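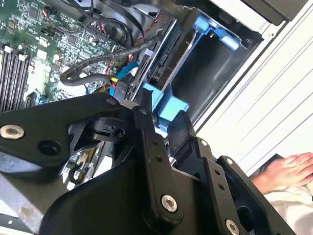
Figure 1. Open desktop computer case.

Fastener Choice and Disassembly in Secondhand Office Equipment
Elfriede Hollenstein and Mathias Aigner
Jul 30, 2018
5 min read

1. Purpose

The project examined how the type of screw used in office equipment affects the work of taking it apart for repair. Earlier course work on repair cost had treated disassembly as a fixed time per device. We wanted to know whether the fasteners themselves explain part of the variation.

2. Material

All devices came from the Bardale equipment store and were already written off. They included desktop computers, printers, and desk lamps. Recording started in April. Each fastener was entered in a table with its head type, drive type, location, and condition after removal. The final table has 3547 entries. Of these, 796 had a drive other than cross recess, and 98 were damaged before or during removal. Adhesive joints and plastic clips were left out.

3. Method

Each device was opened with hand tools only. The same two people did all the removal work, one handling the tools and the other keeping the table. A fastener was listed as damaged if the driver slipped in the recess under normal hand pressure or if the head could no longer be turned. Time was recorded per cover or subassembly, so removal times for single screws are not available.

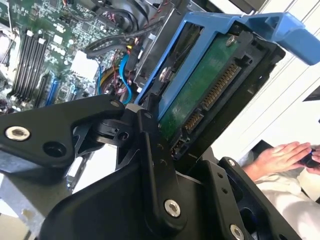 Drive type and head shape were recorded separately, as they affect removal in different ways. A countersunk head lies in a conical seat and leaves little to grip once the recess is worn. A hex-socket bolt can be turned with a plain key and usually takes more torque before the recess gives way. Both forms can occur in one mechanism - the black linkage in the figure has a silver countersunk screw near the end of its flat arm and a large silver hex-socket bolt low on the vertical link. In such cases the table has one row for each fastener, with the tool change noted in the last column.

4. Results

Damage was concentrated in small cross-recess screws in printer covers. Tool changes added more time than damaged heads did, mainly in devices where internal brackets and outer panels used different drives. Length differences caused a separate problem at reassembly, when long screws were placed in short holes.

5. Limits

Service history was unknown for all devices, so earlier wear could not be separated from damage caused by us. Torque was not measured. A repeat with a torque driver is planned, using printers only.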